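# Student club: gripper keeps pushing memory modules in crooked, how do you handle the last bit of travel?

**posted by mahawong_pit**

I help run an after-school robotics club at a high school. Our spring project is a memory swap: an arm with a two-finger gripper has to pull a module from an old desktop and put a different one in. The students picked the task themselves from the list in the Dreketa student challenge.

Pulling the module works most of the time. Inserting it does not. The arm gets the module over the slot, starts down, and one end goes in before the other. Then it either jams or the fingers slip up the sides of the module. We are running the Vustix controller with the stock position mode. The students have retaught the insert point more times than I can remember, and it drifts again by the next meeting.

What we have tried so far:

- Slower approach speed. It jams more gently, but it still jams.
- Rubber tape on the fingertips. Better hold, worse alignment.
- Bolting the computer case to the table. This helped a lot with the drift, but did not fix it.

We have 2 meetings left before we have to show something. The board is junk, so damage is not a big worry, but I would like the students to end up with something that repeats.

---

**Teditz_bench**

Position mode is most of your problem. It will keep driving to the taught height whether the module is lined up or not, and all the force goes into whichever end touches first.

Split the insert into separate moves:

1. Move to a point above the slot and stop.
2. Lower until the gold contacts are just inside the slot, with the module tipped slightly so one end leads on purpose.
3. Rotate the wrist level.
4. Let go, close the fingers, and push down on the top edge of the module, first at one end and then at the other.

Step 4 is the one students want to skip. They try to do the whole thing in one grip because it looks better on video. People don't put memory in that way either. You set it in the slot and then press with your thumbs.

Open the latches before any of this starts. If the rules let a person do it, have a person do it. If the arm has to, make it a separate program and test it alone.

Also check the finger pivots for play. Put a wrench on every bolt in the linkage before you reteach anything. Ours had one loose joint and we spent three meetings blaming the code.

---

**slotA2**

just use a jig. 3D print a funnel that sits over the slot and drop it in. we did that and it was fine

---

**nightshift_labs**

The jig idea above is fine if your event allows fixtures. Read the rules first. The one we entered allowed fixtures on the table but not inside the case, and a team lost their whole score for the round over it.

I coach a community college team that did the same task last year. I agree with splitting the moves. A few things to add from our side.

Use the board itself to set your position. We taught everything from the corner of the case at first, and the board can sit a little differently in the case after you take it out and put it back. Now we jog the fingertip over one of the mounting holes at the start of each session, save that as the zero point, and work out the slot from there. It takes a few minutes and it ended the drift for us.

Tie back every cable you can. Drive cables and the power bundle both like to end up under the linkage, and you won't notice at slow speed. You notice when the arm faults on the way back up.

Pick one slot and stay with it. Our students wanted to be able to use any slot, and each one needed its own approach path to clear the processor area.

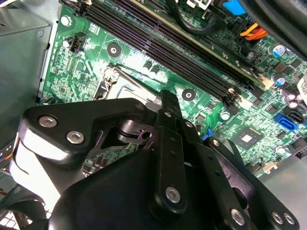 Should the students program the approach path by hand or let the planning software find it?

For a first project, program it by hand. A short list of taught points is easy to read, and when the arm stops somewhere odd the students can tell which point it was heading for. Save the planner for next year.

If you get stuck on the zero point step, post your program and I will look at it.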